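4.2 Bench trials with the Birelent two-arm kit

We bought the Birelent kit off the shelf, the standard bundle, no custom parts. It was bolted down and cabled at the Grarnell lab in March by the second author (Ataberk Gezer) following the vendor guide. The guide is thin. Page order is wrong in the clamp chapter and the torque table is missing, so we used the values from the older Santoso manual, which fit fine.

Task set. Sorting and packing of small household and toy items, mixed. Each trial starts from a scattered layout, operator drives both arms from the leader station, goal is given as one line of text. Trial ends when the goal is met or at 60 seconds. We kept 2669 trials after filtering. 412 more were dropped: dropped link between arm and host, wrong goal text logged, or the operator hit stop by mistake. Dropped trials are not in any table but the logs are in the supplement.

Arms. Reach was enough for the whole layout, and either arm can get well into the other one's side. Good for hand-overs, bad for collisions. The kit software has a self-collision check per arm but none between arms, at least not in the version we got. Drelus sells an add-on for this, we did not test it. Our operators learned to park one arm low and to the side while the other works, Nana Yakubu wrote this up as a house rule after week one and collision stops went down to 21 for the rest of the study.

Grippers. Two narrow fingers, straight. They do well on bottles and other hard round things if the approach is across the body. Soft or flat goods are harder. Thin lids and trays lying flat on the table are close to hopeless without first sliding them to an edge, and this cost more time then any other item class.

Fig. 3 gives a typical mid-trial state for the bottle goal, with one bottle in the bin, one held over it and three left on the table. 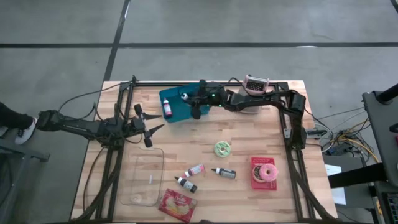

Figure 3. Bottle goal during a trial. Right arm holds a bottle over the teal bin, left gripper open and empty.

Note how far across the right arm has to reach. Bin placement was random by design, and far-side bins were handled by whichever arm the operator picked. We did not force a choice. Might be worth doing in a follow up.

Cables. Main complaint. The supplied ones run outside the arm body and loop at the elbow, and the stock clips did not hold for us. We swapped in hook-and-loop ties. Setup is otherwise quick and the recording tool is solid, with timestamps that matched accross both arms in every log we checked. Price and support are covered in Section 6.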